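Search projects, notes, parts
Go

About Us

Javotton is a shared workshop on Litau Street. We build and program small robots for household jobs, mostly clearing tables, sorting cutlery and putting dishes where they go. The workshop opened in November with one bench, a drill press and a long list of things to fix. There are 20 members now, and most of us have day jobs that have nothing to do with robots.

The main project is a two-armed machine we call Noda. It has been rebuilt 5 times. The first version had one arm on a rolling cart and could push a cup along a counter. The second arm came with the third rebuild, and so did most of the cable trouble. Each arm carries its own gripper with two fingers, and the head camera looks down over both of them, so whoever is reviewing a run sees what the robot had to work with.

We do the mechanical work in the shop and the table work in an ordinary room with a tile floor and kitchen things on the tables. Early on we tried a clean test stand with painted blocks. The software did well on the blocks and badly on everything else, so the blocks went into a drawer.
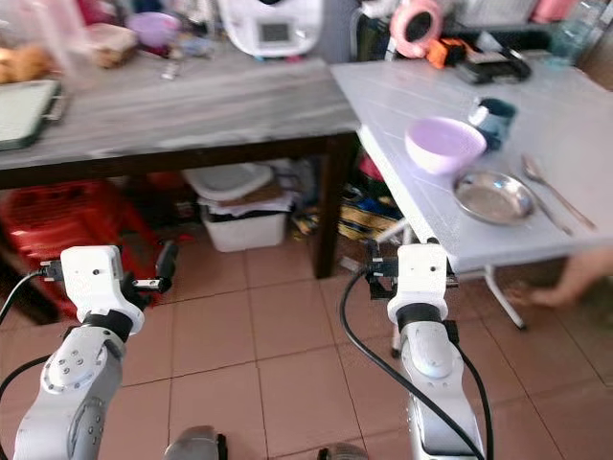

Members work in pairs. One person runs the robot and the other stays near the tables, resets the objects and keeps the log. The log is a paper notebook with the run number, what was on the table at the start, what the robot was asked to do and what went wrong. Later it gets typed up and put on the shared drive. Please write clearly – the person typing is usually not the person who wrote it.

How we set up a table

There are two tables in the room and they are different heights on purpose. The robot has to find the edge of each one for itself. Bowls, plates, mugs and cutlery get moved between runs, and other items stay where they were left. We do not clear the background. A shelf, a fan or a bag under the table is part of the room, and the vision code needs to cope with it. 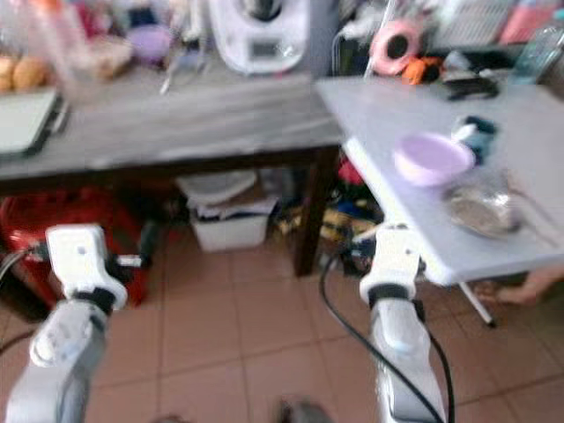 Both arms in front of the two tables, with the lilac bowl on the lighter one.

Metal dishes have taken up the most time. Shiny surfaces throw glare back at the camera, and a thin rim lying flat on a table is hard to get a finger under. We changed the finger pads 2 times over this and wrote a slower approach for anything flat. Plastic bowls are much easier and are where new members start. 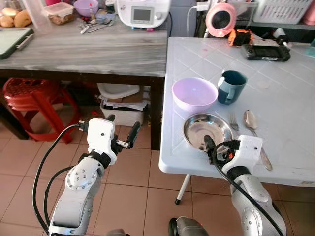
Right gripper lowered into the steel plate; the left one is open and empty.

Joining

Membership is open to adults in the Chisholm area. You do not need to know how to code. Cable routing, sewing covers, printing brackets and keeping the parts shelves in order all count as shop time. New members spend their first 2 visits alongside somebody who already runs the robot, and after that they can book the room.

The stop button stays within reach of the person at the controls. Tie back long hair and take off bracelets before going near the arms. Tell your partner out loud before you put a hand near the tables, and wait for an answer.

We lend out hand tools but not the grippers or the camera. Drawings for the finger brackets are free to copy, and we like to hear from people who have made them work on other arms.

Page last updated Apr 14, 2020

Recent items
Finger pads, third set: what we changed
Cable loops and how long to leave them
Noda rebuild notes, part 5
Reading glare off a steel plate
Parts shelf: what is missing
Directions to the Litau Street door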